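Reading Room > Young Readers > How Stories Work

What Is a Narrator?
Reading time: 2 minutes
37 shares | 10 comments

Every story is told by someone. The person or voice that tells it is called the narrator. The narrator and the author are often different people.
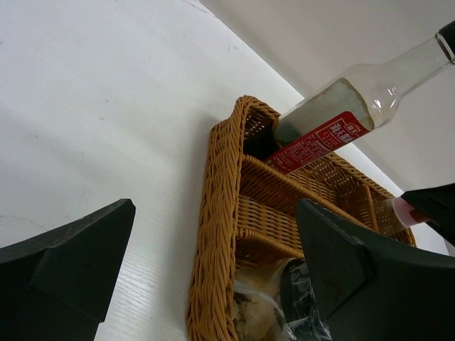
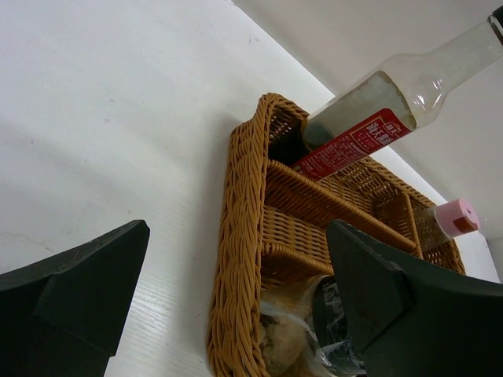 A white tabletop against a pale wall, in both pictures.

First person
A first-person narrator is a character in the story and uses the words "I" and "we". In The Lamp at Ellumville, a girl named Vija tells readers how she crossed the marsh at night. Readers learn only what Vija sees, hears and thinks. If she is mistaken, readers may be mistaken too.

Third person
A third-person narrator stands outside the story and uses "he", "she" and "they". Some follow one character closely. Others know the thoughts of everyone in the neighbourhood, including the dog.

Can a narrator be trusted?
Some narrators leave things out or tell lies. They are called unreliable narrators. Mystery writers are fond of them. Look for places where the narrator's words do not match what other characters say or do.

Try it yourself
Choose a page from your favourite book and find out who is telling it. Then rewrite the first paragraph using a different narrator. Young readers may bring their work to the children's desk at Kuvbridge Library during January.

Prepared by Inese Hunt, Children's Programs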